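Diltar opens orders for Hivdale wrist camera kit for robot hands

August. Diltar, a maker of small vision parts for robot hands, announces today that its Hivdale wrist camera kit can be ordered by laboratories and integrators. The kit was tested before only with a small group of customers.

The Hivdale kit contains two round-view cameras, a mounting ring, a cable set of 700 millimeters and the Mok viewing software. One camera weighs 50 grams. It is placed at the wrist or at the gripper, where it stays close to the fingers during the complete work. The mounting ring is fixed with four screws and needs no drilling in the hand.

Many teams which work with robot hands use one camera on a tripod. When the hand turns, the fingers hide the object and the operator must guess. With a camera at the wrist, the view follows the hand. The price for this is a strongly curved picture, and Diltar wishes to show it openly to buyers before they order.

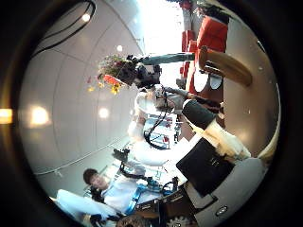
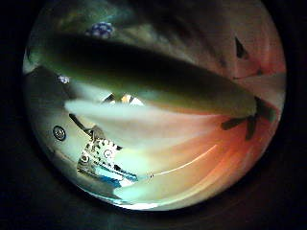
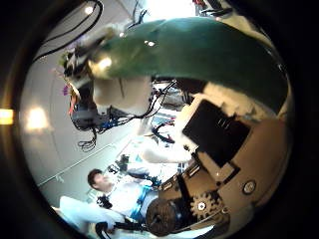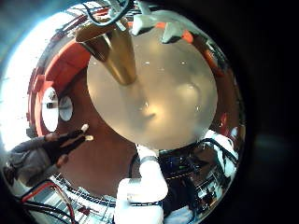 The Mok software receives the curved view and records it in full, with no cropping. The user can choose later which part of the circle should be made flat, and can save this choice for the next session. This is of use because the interesting part is often near the rim. In the third view, for example, the large green finger runs to the right side of the circle, while the black cables hang in loops toward the middle. A flat lens pointed at the cables could lose the finger. The original recording is kept on the disk until the user deletes it.

Very near objects are still a limit of the kit. A finger that comes directly before the lens will be out of focus, as the second view shows, and the software cannot repair this. Diltar recommends to mount the second camera on the opposite side of the wrist, so that one of them has normally a free view. The distance of sharp focus starts at 50 millimeters.

"We prefer that the customer sees the difficult pictures first," the company states. "A person who knows the limits will choose a better mounting place, and will write us fewer angry messages."

The kit is delivered with the Prurkitz calibration board and a printed guide in English. Calibration is made one time after mounting and should be repeated when the ring was moved. Mok runs on one ordinary desktop computer and stores both cameras with the same clock.

The first series has 300 kits. Of these, 214 are free for new orders, and the others are reserved for customers of the test group. Orders are accepted through the Diltar sales office and are sent in the order of receiving. Single cameras and cable sets can be purchased as spare parts. Mok updates are included for every registered kit.

Press contact: Diltar, Press Office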